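4.2 Teaching a task by hand

Before you begin, put the toy food and the dishes on the table where the arm can reach them. Keep your free hand away from the joints.

1. Switch the arm to guiding mode in the Meltness panel.
2. Hold the arm near the wrist and move it slowly to the first object.
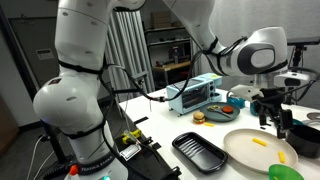 How many times must I show the same task?
Six good demonstrations are enough for a first test. Delete the ones where you stopped or dropped the object.

3. Close the gripper from the panel, and wait two seconds before you lift.
4. Move to the goal, open the gripper and press Save.

Caution: Do not push against a joint limit. The arm will lock, and the recording will be lost.

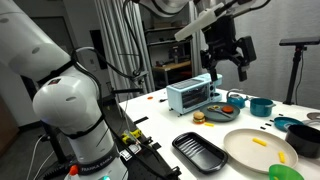

5. Put the objects back, but change their places a little before the next recording.

Note: One recording can hold 4000 steps. For longer tasks, make two parts and join them in the panel.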